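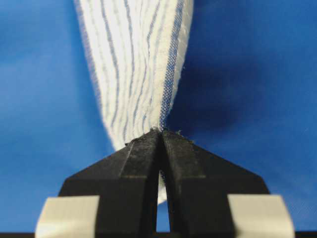
**Asunto:** Re: [permisos-parentales] Art. 14 del borrador: transferibilidad y plazo de preaviso
**Lista:** permisos-parentales

Respondo intercalando, y dejo al final las dos cuestiones que siguen abiertas.

> El grupo de Ernberg propone suprimir el apartado 3 del artículo 14. Su argumento es que la intransferibilidad de las semanas reservadas a cada progenitor interfiere en la organización de la vida familiar, y que el legislador debería limitarse a garantizar el permiso sin decidir quién lo disfruta.

El argumento se recoge en la memoria, pero el apartado 3 no impone el disfrute. Establece que las semanas reservadas se extinguen si el titular no las solicita. La renuncia sigue siendo posible y no exige justificación. Convendría que la memoria separara los dos planos, porque la redacción actual habla de «uso obligatorio» en el párrafo segundo y de «reserva» en el cuarto, y la crítica de Ernberg se apoya justamente en el párrafo segundo. Propongo sustituir «uso obligatorio» por «reserva individual» en todo el texto.

> Por otra parte, en la respuesta de Jurnudeck se pide ampliar el preaviso de 15 días a 37. Alegan dificultades para cubrir turnos en plantas pequeñas. ¿Hay datos que lo sostengan?

En la respuesta, no. El anexo que adjuntan contiene una encuesta interna sin ficha técnica y no permite saber cuántos centros contestaron. El informe Pace sí trata el asunto: analiza hasta 272 expedientes de sustitución y concluye que el retraso se concentra en los puestos con habilitación específica. Con eso se podría defender un preaviso más largo para esos puestos, pero no para el conjunto. Además, cualquier ampliación tendría que prever los casos de parto prematuro y de adopción con resolución anticipada, que la propuesta de Jurnudeck no menciona.

> Última duda: ¿se mantiene la disposición transitoria? En Dukness entendieron que decaía con el nuevo calendario.

Se mantiene. Lo que cambia es la fecha de efectos, que pasa a mayo. Los permisos ya iniciados se rigen por la norma anterior hasta su agotamiento, salvo que el interesado opte por la nueva en los cinco días hábiles siguientes a la entrada en vigor. En la versión consolidada que circuló se perdió la palabra «hábiles»; es una errata y está corregida en el repositorio.

Quedan abiertas:

1. La situación de las familias monoparentales. El borrador les atribuye la suma de ambas reservas, pero el artículo 5 define «progenitor» en singular y el cómputo no cuadra si hay un segundo progenitor reconocido sin convivencia. Hace falta una definición propia o una remisión.
2. La carga de la prueba en caso de denegación. La versión anterior la atribuía a la empresa. La actual guarda silencio, y no consta en las actas que se decidiera suprimirla.

Para la segunda preparo una redacción alternativa y la envío a la lista antes del cierre de la ronda. Si alguien conserva el acta con el debate original, que indique el número de página; la copia del archivo está incompleta a partir del punto cuarto.

Por favor, recortad las citas al responder. El último hilo superó el límite de tamaño y parte de los suscriptores no lo recibió.

Un saludo,
Secretaría técnica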